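Startseite | Aktuelles | Rundbrief | Archiv | Kontakt
Diese Seite verwendet Cookies. Mit dem Weiterlesen stimmen Sie zu.

Aus dem Rundbrief: Die Weihnachtstaschen dürfen noch einmal raus

Liebe Freundinnen und Freunde des Pinwood-Ladens, ja, draußen blüht längst alles, und wir kommen Ihnen mit Weihnachten! Aber beim Umräumen des hinteren Regals sind uns die Geschenktaschen vom letzten Basar wieder in die Hände gefallen – und weil wir im Januar vor lauter Inventur gar nicht dazu gekommen sind, sie ordentlich zu verpacken, holen wir das jetzt in aller Ruhe nach.

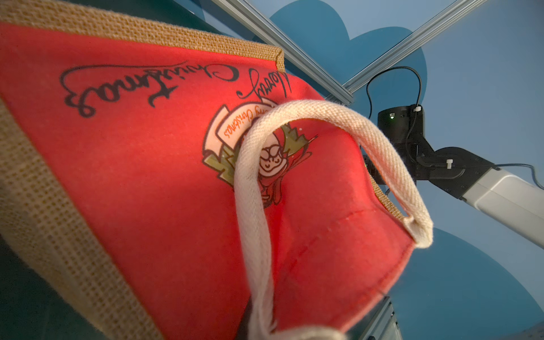
Roter Stoff, Rand aus Jute: unsere Tasche mit »Merry Christmas«-Schriftzug

Besonders gern haben wir ja das freundliche Gesicht mit der runden Brille, und der helle, gewebte Henkel liegt angenehm in der Hand (auch wenn ein Glas Marmelade mehr hineinwandert als geplant). Bitte nicht zu fest zusammenfalten, sonst bleiben Knicke im roten Stoff. Wer schon für den nächsten Advent vorsorgen mag, bekommt die Tasche bei uns für 9 Euro, und mehr als 100 Stück warten noch auf ein Zuhause. Kommen Sie einfach vorbei, der Tee steht bereit!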